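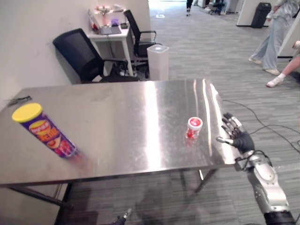 ## Recording a new risk in the Livside register

Staff should enter a risk as soon as it is identified.

1. Open the register and select **New entry**.
2. Describe the risk in one sentence, giving cause and effect. The limit is 300 characters.
3. Name one owner. Teams and departments are not accepted.
4. Enter the likely cost. Entries above £4,000 go to Kibet Gachanja for approval -- allow time for this before the May review.
5. List the controls already in place, then set a review date.

Entries for the Sutancombe office follow the same steps. Closed risks remain on file and must not be deleted.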